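Print this page | E-mail this page

Kinnunen Room, Gruston Hall - furniture & room check
16 December 2001

Door closer - OK. Slams a bit, adjust in April w/ the rest.
Exit sign - lit.
Extinguisher - tag current, pin in.
Outlets - 1 cover cracked by the window, REPLACE. Tape on it for now.
Chairs - stackers OK. One loose back leg, tagged and pulled.
Room limit sign (70) - missing again. Reprint.

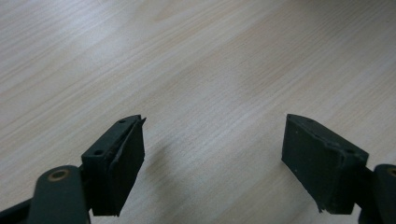

Table legs and bolts first, then tops, same order as last time please. All bolts snug, no wobble when leaned on. Levelers OK except the Tristitz table, one foot gone. Tops: pale wood, grain runs in long streaks, matte finish, no marks that I can see on the part checked. PASS. Edges still need doing by hand for splinters, ran out of time. Dont use the spray cleaner on these, damp cloth only.

Heater - guard on, 500 W label readable. Keep paper away form it.
Cord under rug - NO. Moved it, second time this year.

Recheck edges + outlet cover before the Bultivthorpe booking.

Print this page | E-mail this page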